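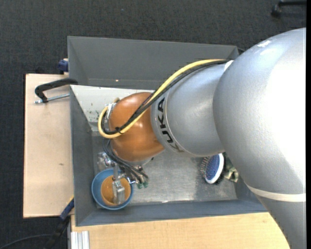
An open-topped gray box on a light tan wooden table, with a KUKA robot arm reaching into it.

Tote (container)

A tote is a reusable open-topped container used to store and move loose goods within a building or between sites. Totes are distinguished from cartons, which are normally discarded after one or a few trips, and from pallet boxes, which are moved by forklift.

Construction

Most totes are injection molded from polypropylene or high-density polyethylene. Walls are either straight or tapered. Straight-walled totes hold more for a given footprint but do not nest when empty. Tapered totes nest, and stack only when fitted with lids or swing bars. A rolled or ribbed rim stiffens the opening and serves as a grip.

Sizes

Footprints are commonly chosen as fractions of a pallet. The Celley pattern, used by several regional parts distributors, has a depth of 420 mm and a base length of 700 mm. Wall thickness varies with the rated load and is greatest at the corners.

Handling

Totes carried by hand are usually kept under a fixed gross weight set by the site. On conveyors, a flat base is preferred to a ribbed one, as ribs can catch between rollers and cause noise or skew.

Service life

Failure generally begins at the rim or at the base corners. In a trial at the Rutherford depot, Koval and Nair withdrew 57 totes from service over 6 months, most of them for cracked rims. Cold storage shortens the life of polypropylene types, which become brittle at low temperature.

See also
Crate
Pallet
Unit load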